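The 40 sign that took two years to go up

I met the secretary of the Jutdale Road residents' group at the bakery in Wistham, mostly because she said she wasn't doing an interview without a vanilla slice. Fair enough, I had one too.

She's spent two years trying to get the speed limit past the primary school cut from 60 to 40, and in July the council finally voted it through. I asked how it all started.

"I was standing at the crossing with my grandson and a ute went past so fast his hat came off," she told me. "I went home and rang the council. They said put it in writing, so I put it in writing!"

The petition came next – 519 signatures, which is a fair chunk of Wistham. Then the council hired a traffic firm, Upadhyay, to put counters across the road, and that's when things got interesting. On an average school day around 800 vehicles used that stretch, and 124 of them were over the limit.

"I'd have guessed more, to be fair," she said, brushing crumbs off her folder (she brought a folder). "But 124 is plenty when you've got preppies on scooters."

Not everyone's happy. I've had an earful from a few drivers who commute through from Piltow and reckon it's revenue raising. She's heard that one as well.

"It adds less than a minute. I've driven it with a stopwatch, my husband was holding it. If you're that late, leave earlier."

She'd still like a raised crossing, and she's already started on the letter.
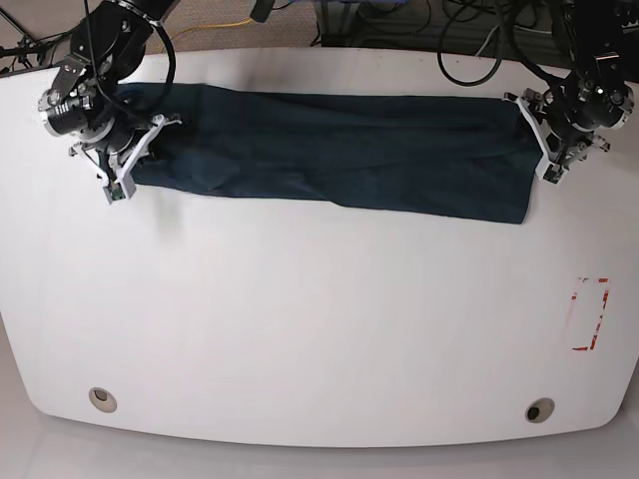 Does the 40 limit apply on weekends and school holidays?

It applies all day, every day, on the stretch of Jutdale Road between the school and the bridge.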